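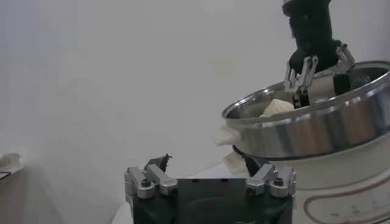

Why do my steamed buns come out wrinkled?
Usually the dough proofed too long before it was steamed, or the lid came off too fast at the end. A very wet dough will do it too.

Stastthorpe Home Cooks > Bread and Dough > Wrinkled buns

tbellamy
Thanks for the quick reply. I'm using Arellano all-purpose flour, instant yeast, sugar, a little oil and water. I let the dough double, shape it, let it double again and then steam. They look great going in. By the time they're on the table the tops have pulled in like a raisin. Flavor is fine, but the inside near the bottom is kind of gummy.

Ngan-ling Shih
Doubling twice is your problem. The second rise should be short. The bun should feel lighter when you pick it up and spring back slowly when you press it, but it should not look huge. If it looks finished before it goes in the steamer, you waited too long.

Also, what is your water? I use 60 g for every 100 g of milk, no sorry, wrong recipe. For plain buns I use half the weight of the flour in water and adjust by feel from there.

tbellamy
I'm way over that. I've been going by cups, so I couldn't give you a number.

velimir_i
Get a scale before you change anything else. You can't fix a recipe you can't repeat. A cup of Arellano weighs a lot more if you scoop it straight out of the bag.

I don't agree about the short second rise, though. I let mine go almost to double and they come out smooth. What matters is the lid. Turn the heat off, crack the lid and wait 4 minutes before you take it off.

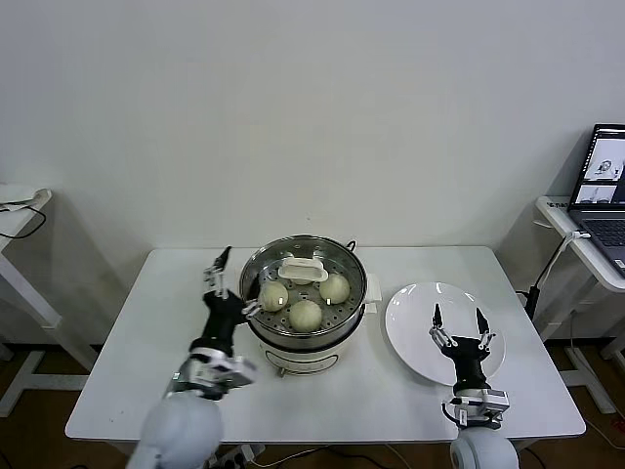

Buns on the steamer tray, plate to the right.

Ngan-ling Shih
Your kitchen is cold, Velimir. You've said so in every bread thread since March. Almost double at your place is not the same as almost double in a warm apartment. I've tested the lid thing both ways with the same batch and over-proofed buns still collapsed after the rest.

velimir_i
Fair point on the kitchen. I still think people skip the rest and then blame the yeast.

Areti
Kneading matters as well. I used to stop once the dough came together and the skins were always rough. Now I rest it, knead again, and roll it out flat a few times to get the gas out before shaping. My pieces are 60 g each, since bigger ones 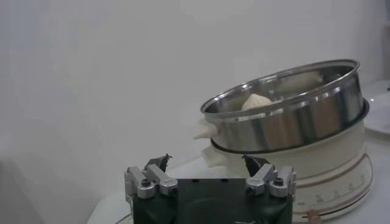 tend to spread sideways on me before they rise. I put a square of parchment under each one. The Pilex liners from the restaurant supply store are fine but regular paper cut up works the same.

For the gummy bottoms, check how much water you have under the tray. If it boils up and touches the dough, that layer never sets properly.

bello_okafor
Does cold start or hot start matter? My aunt always starts from cold water and lets the last bit of rising happen as it heats.

Ngan-ling Shih
Both work. With a cold start, put them in a little early. With a hot start, let them finish rising first. Just don't mix the two up.

velimir_i
Hot start for me. I get a flatter bun from cold.

tbellamy
Update from Saturday. Bought a scale, cut the water way back and stopped the second rise early. I did the lid rest too, so I can't tell you which one of you was right. Tops were smooth – one had a small dent on the side.

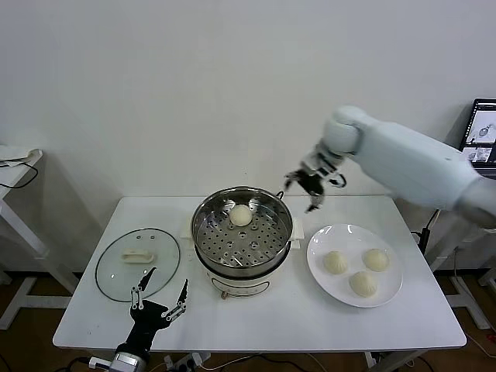

Some on the plate, one on the tray, lid to the left.

Areti
Good to hear. Next time skip the lid rest on a few and let us know.

bello_okafor
How long do they keep? I want to make a double batch.

tbellamy
Mine were gone the same night, so someone else will have to answer that.

Areti
Freeze them once they're completely cool, in a bag with the air pressed out. Steam from frozen, no thawing. In the fridge they get hard by the second day, but they do soften up again with steam.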